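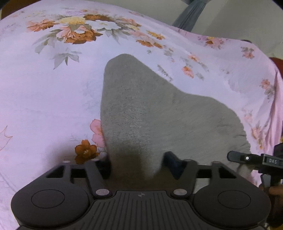 4. Taking a reading

Read section 3 (Fitting the cuff) before you start. The Prekus monitor is for adults only.

Do not smoke, exercise or drink coffee in the 30 minutes before a reading. Empty your bladder first.

1. Sit in a chair with a back. Put both feet flat on the floor and do not cross your legs.
2. Rest your bare arm on a table so that the cuff is level with your heart. Turn the palm up.
3. Check that two fingertips fit under the top edge of the cuff. If they do not, loosen the cuff and fasten it again.
4. Sit still for five minutes without talking.
5. Press START. The cuff inflates and the display counts upward.
6. Keep still until the cuff has fully deflated and the heart symbol stops flashing.
7. Write down both numbers and the time, or press SAVE. The monitor stores 100 readings for each user. When the memory is full, the oldest reading is erased.
8. Wait one minute, then repeat steps 5 to 7. Take 2 readings each morning and 2 each evening, on the same arm.

Note: If the display shows E3, the cuff is loose or the arm moved. Press STOP, refit the cuff and begin again at step 4.

Note: The irregular pulse symbol may appear if you talk or move. If it appears in several readings, report it to your doctor.

CAUTION: Press STOP at once if the cuff becomes painful or does not deflate. If pressing STOP has no effect, pull the air tube out of the monitor.

CAUTION: Do not place the cuff over a wound, or on an arm with an IV line or a dialysis shunt.

CAUTION: Do not change the dose of any medicine on the basis of your own readings.

To transfer stored readings to a computer, go to section 5.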